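Chapter 4
Gathering Examples

A learning system can only copy what it has been shown. Before any training starts, somebody has to decide what counts as one example, how many are needed, and which ones to throw out. This chapter follows the Tilico set, 1,000 simulated runs made with a Franka arm in a furnished room.

One example, or episode, is a full record of a single try: the camera views, the joint angles, and whether the gripper was told to open or close. Small objects such as a remote control are a good place to begin.
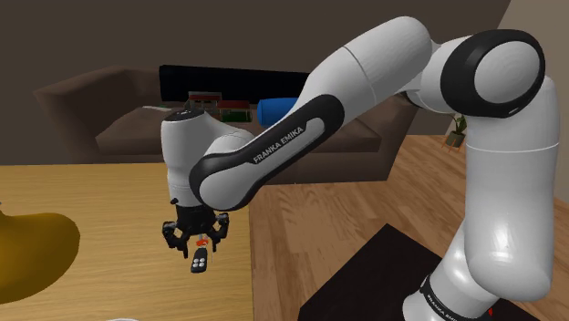 4.1 Changing the Room

If every episode looks alike, the system may learn the room instead of the task. Tilico used 85 room layouts, with the table items and the camera position changed between them. Large objects were allowed to block part of the view. Of the first 196 episodes, 83 were rejected, most of them for missing joint data.

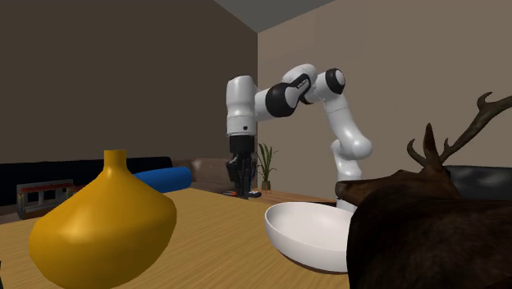
Figure 4.2 The arm over the table, with a white bowl beside a deer figure.

Exercise 4.1 asks you to write a rejection rule of your own.

2 comments

flanance: Is the Tilico episode list in the appendix?

reader_henriquez: Section 4.1 should say who checked the episodes.

14 shares

Contact | © Barico Press | Back to top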